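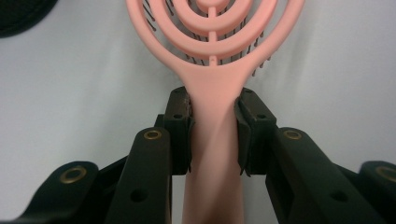
Workbench tips from the Clundach Robot Club
Updated 12 Nov 2019

Most of the advice given to school robot clubs is written by people who have a budget and a clean room. We have a table and whatever turns up from the bathroom cupboard. The tips below are the ones that survived a term of students practising with hand-held grippers for the Dranetach tabletop round, where you pick up a household item and put it in or beside a container. I have left out anything I was told to believe and couldn't get to work myself.

Picking what to practise on

Every list says to start with foam blocks. I don't see the point. A student who can lift a foam block can lift a foam block. Start with a hairbrush and a pencil cup and you will find out in ten minutes what your gripper is like.

A hairbrush is an awkward thing. The handle is smooth, the head is wider than the neck, and the bristles get in the way from one side only. Take hold just under the place where the handle widens into the head. Lower down, it swings. Higher up, one finger ends up on the flare and the brush creeps out while you are looking at something else. We were told by the Jistavora handbook to grip every object "at its centre of mass", and I would like to see whoever wrote that do it with a brush.

Clean the brush first. Hair winds into gripper joints and takes an afternoon and a pair of tweezers to get out. Warm water with a drop of washing-up liquid, an old toothbrush between the rows, then leave it bristles down on a towel overnight. Don't use a hairdryer on it if it has a rubber cushion.
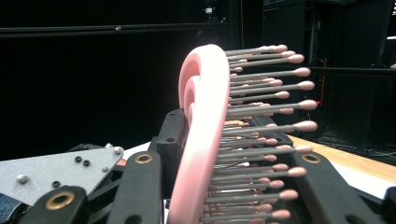
Bristles with ball tips are kinder to fingers but worse for practice, in my view, as they catch on each other and on the gripper. Turn the brush so they point away from the fingers where you can. Where you can't, go slower. Malachy Egan, our keenest second-year, swears by combing talc through them. I tried it and got a white bench.

Squeezing harder

Everybody's first answer to a dropped brush is to squeeze harder. It rarely helps. If the pads aren't flat against the handle, more force just turns it. Back off, line the pads up, close again. The second answer is rubber bands round the fingers, and I will admit they are good for 5 lifts. After that they roll up into a sausage and you are picking bits of them off the table.

For the same reason I am not convinced by the spray-on grip coating that a parent kindly bought us. It smelt, it was 16 pounds a can, and I couldn't tell the treated finger from the other one.

Setting up the table

A plain white board on top of the table is worth having. Dropped screws show up, so does dirt, and you can wipe it down with a damp cloth and a bit of bicarb. Skip the scouring pads. They leave a dull patch that then holds every mark you put on it.

Put the cup in the middle to begin with and leave plenty of bare board round it. Students like to start with it tucked near an edge "to make it harder", and then spend the session knocking it on the floor. Harder can wait until June.

Cables: let them hang down from the handle towards you, with enough slack that you can reach the far side of the board. Tape the slack at the wrist if it bothers you. The neat coiled leads sold for this are a waste of money, they pull back just as you are about to let go.

Sleeves: pushed up or tucked into a cuff. No dangly bracelets. 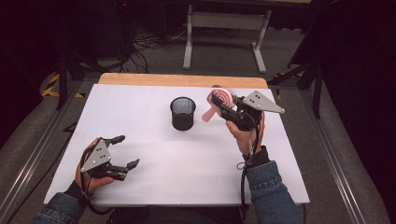 Two-handed practice: brush held on the right, left jaws open beside the mesh cup.

Using both hands

Auður Lykkegaard, who runs the club with me, thinks two-handed work should come first, with one hand to steady the cup and the other to bring the brush over. I think she is half right. It does teach them to look at both things at once. It also teaches them to lean on the spare hand, and the Sveinbjörnsson heat only allows one. We do 6 goes two-handed, then 6 with one hand behind the back, and argue about it over the washing-up.

Mesh cups

A wire-mesh pencil cup costs very little and puts up with a lot. It is also light, and a light cup tips if you so much as breathe on the rim. The usual tip is to glue it down. Please don't, you learn nothing from a cup that can't fall over. A few coins in the bottom will do for beginners, and take one out each week.

Come in from above, with the handle end of the brush down, and stop short of the table before you let go.
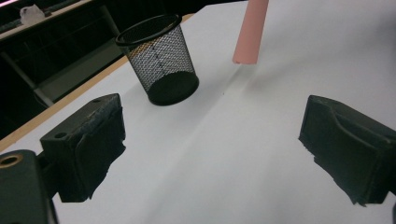

Tape and padding on the fingers want looking at before each session. Once the lower edge starts to fray it will drag on the board and, sooner or later, on the cup. Trim the loose strips with nail scissors if there are only one or two. If the whole edge has gone ragged, peel the lot off and start again, because tape laid over old tape wrinkles and you get a lump just where you want a flat face.

To get old glue off: a little cooking oil on a cotton bud, leave it 5 minutes, wipe, then washing-up liquid to get the oil off. Sticky-label remover works too but I wouldn't trust it near painted parts. Let everything dry before the new tape goes on.

Keeping score

We tried a chart. Malachy logged 55 attempts on it and could not then say which ones had been done with new tape, so I can't tell you what the chart was for. Write the tape change down next to the result or don't bother.

Spare brushes are in the second drawer. Please put them back clean.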